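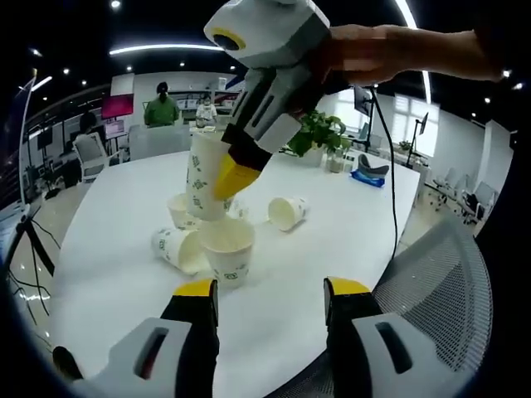 Paper cup with a green leaf print, top of the stack.

Pigment ink smearing when heat embossing

I stamp with Onard pigment ink on 119 lb cardstock, then add clear powder. The fine lines smear -- solid areas are fine. Is it the paper or the ink?

Brekalis
Coated stock, probably. Pigment ink sits on the surface. Use an anti-static pouch first, stamp, powder within 8 seconds, tap off, then heat from below. Use a fine detail powder for thin lines.

Pistau
I just use dye ink.

Lozano
Dye ink dries too fast to hold powder. Check the back of the pack for "coated". If it is, switch to uncoated and test 2 scraps.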